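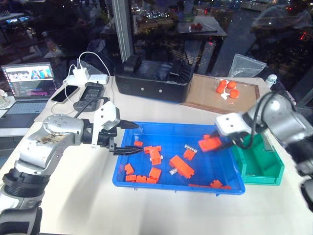 Rawiri Treloar, commenting on an earlier draft, objected that color is a poor first rule for putting building blocks away, and that children look for a shape long before they look for a shade. His objection was shared by several readers and is taken up in Section 5.

4.2 Trays and bins

The Coltumcombe set contains 216 pieces. Of these, 200 are studded bricks and plates in a single color per lot; the remaining 16 are connectors, knobs and clear parts. Each lot is tipped into a shallow tray before it is put away. A raised rim keeps small parts from rolling off the table, and a low wall leaves the pieces easy to reach from either side. Flat plates are the slowest to pick up, especially when they come to rest against an inner wall. Bricks lying across one another are taken from the top down.

The bin is placed beside the tray, on the right. Sorting by color was kept as the first step for all lots, with shape left to a second pass (Figure 3).

Figure 3. Orange blocks in the blue tray, with the green bin to the right.
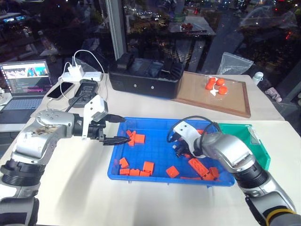 The second pass proved harder to define. Plates and bricks were easily told apart, but short bricks standing on end were often grouped with taller ones, and the written rule had to be changed 2 times before it could be applied in the same way at both Plallstead and Bassey. The final wording, proposed by Shahzad Arain, asks only how many studs a piece has on its upper face. Clear parts and connectors are left in the tray until the end and stored separately.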